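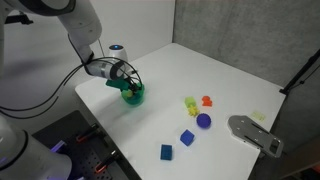 Do I need to watch the first season of Partington before starting the second? My sister wants to start the new episodes with me this weekend and I have never seen any of it. I know the first season is ten episodes long and I don't have time to get through all of that. She says each season is its own story, but then she also says things like "you'll get it when the hotel shows up," which makes me think it isn't. I'm fine with missing a few small references. I just don't want to sit there lost for the first half. Also, is it very gory? I can handle scary but not a lot of blood.

14 comments

stenis_fan

You can start with the second season. It has a new main story, a new town and mostly new characters, and the first episode sets all of that up without leaning on what came before. The cast is partly the same, but the actors who come back are playing different people, so don't let it throw you if your sister says "oh, she's back" about someone. The woman who runs the ferry in season two was the schoolteacher in season one and the two characters have nothing to do with each other.

The hotel is the one real link. It is called the Wosmont, and most of the first season takes place in it. In the second season it turns up in episode five, when the two brothers stop there for a night on the way to the coast. If you haven't seen the first season, it plays as a creepy hotel with a clerk who knows too much. If you have, you know who the clerk is and why he won't go up to the top floor. The scene works either way, and the brothers leave in the morning. The hotel is mentioned again in the finale, in a phone call, but the call is short and you can follow it from what is said.

If you want to be a little better prepared, watch only the first and last episodes of season one. The first one shows you the hotel and the clerk, and the last one explains what happened to the guests. You'll be missing the middle, where the marriage falls apart, and I think that's the best writing on the show, but none of it carries over. I would skip the recap that plays before the season two premiere. It's only a couple of minutes long and it gives away the ending of season one without making it any easier to understand. If you ever plan to go back, you'll be annoyed that you saw it.

As for blood, season two is milder than season one. The bad parts are in episode three (the boathouse) and the last ten minutes of episode eight. The boathouse one has a long warning before it, in that you hear the radio come on by itself and then there's time to look away. Most of the rest is people being afraid of things you don't see. There is one scene with a dentist that has no blood in it at all and bothered me more than anything else in the season, so if teeth are a problem for you, ask your sister to tell you when it's coming.

Edited April 7, 2023 to fix the episode number for the hotel. I had it as episode four.

40 people found this helpful

putbergviewer

just watch it from the start. season 1 is way better anyway and season 2 drags until the brothers get in the car

2 people found this helpful

Late Show Lou

I'll disagree a bit with the first reply. It's true that you can follow the plot of season two on its own, and I know several people who did. What you lose is the mood of episode five. I watched it with my husband, who had not seen season one, and he thought the hotel scene was filler and went to get something to eat. I was holding on to the arm of the couch. The clerk has only a few lines, and every one of them is about something that happened in the first season.

The first season is also shorter than it sounds. The episodes run about 40 minutes, and the sixth is mostly a flashback you could skip if you're in a hurry. If your sister can wait one more weekend, I'd do that. If she can't, start with season two, stop after episode four, and watch the first season then, before you go on. It sounds like an odd order but the shows don't mix in your head, because the places look so different. Season one is almost all indoors and at night. Season two is beaches and gray sky.

One more thing about the order. The streaming menu lists a special called Partington: The Long Hallway ahead of season one, and some people start there by mistake. It was made after both seasons and it's a behind-the-scenes program with the cast and the set builders. It shows the endings of both. Leave it for last, or leave it out. The part on how they built the stairs is worth seeing and the rest is mostly interviews.

On the blood question, I agree that season one is worse. The elevator scene in episode seven is the one people talk about. I closed my eyes for it and my sister-in-law told me when it was over, and I didn't have any trouble following what came next.

11 people found this helpful

3 shares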